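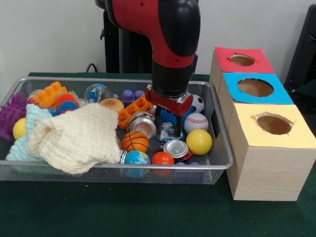 Novedel Suspends Overnight Sorting Trials After Gripper Fault

MESTULTON, November 2018 — The Novedel automation laboratory has suspended unattended operation of its sorting arm following a fault in which the gripper failed to release its load and the control software recorded the task as complete.

According to a notice issued to staff and partner firms, the fault occurred during an overnight run of 327 pick attempts. In 16 of those attempts the arm carried an item away from the tray, opened its fingers over the sorting boxes, and returned with the item still attached. The items involved were cloths and soft toys with bristles or tendrils. Hard objects such as cans and building blocks were released normally throughout the run.

No one was hurt. The laboratory confirmed that the work area was closed to staff at the time and that the emergency stop circuit was tested the following morning and found to be in working order.

The more serious part of the incident came at attempt 118, when a length of knitted fabric caught on one finger and was pulled across the table as the arm moved. The arm did not stop. Its force limit had been raised earlier in the week to allow for heavier items and had not been returned to the standard setting. One sorting box was knocked over and the cover of a cable connector was cracked.

"The arm should have stopped when it met resistance, and it should not have reported a successful placement when the item was still in the gripper," said Arūnas Vasiliauskas, who heads the laboratory. "Those are two separate failures, and we are treating them separately."
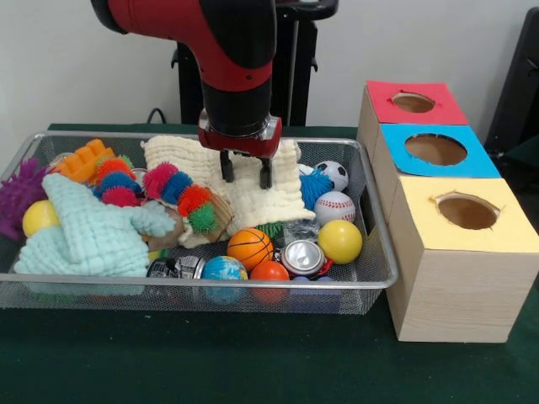

The sorting arm with its gripper fingers in a waffle-textured cloth. The boxes with colored tops stand beside the basket.

The control software is supplied by Flurix. In a written reply, the company said that the program judged a placement by the position of the fingers alone and did not check whether the gripper was empty. A revised version, which compares the load on the wrist before and after each release, has been delivered to the laboratory for testing. Flurix has also advised other users of the same version to keep an operator present when handling fabric.

Jurgita Paju, safety officer at Novedel, has asked for a written record of every change to force and speed settings. Under the interim rules, a raised limit will expire at the end of the shift in which it was set — a second person must approve any extension. The mixed-item tray will remain in use for daytime trials, with an operator at the stop button.

The laboratory introduced mixed-item sorting in June as part of a joint project with Sakalauskas, a packaging firm. Sakalauskas has been informed of the incident and has agreed to a delay of 5 weeks in the delivery of results. Figures from the affected run will be withdrawn from the project report.

Overnight operation will resume only after the revised software has completed a full supervised run without a false report. No date has been set.

7 shares | 2 comments

Related items
Novedel and Sakalauskas Sign Joint Sorting Agreement
Updated Access Rules for the Automation Laboratory
Flurix to Host Training Session for Operators
Notice of Maintenance: Compressed Air Supply

Contact the Press Office | © 2018 Novedel. All rights reserved. | Back to top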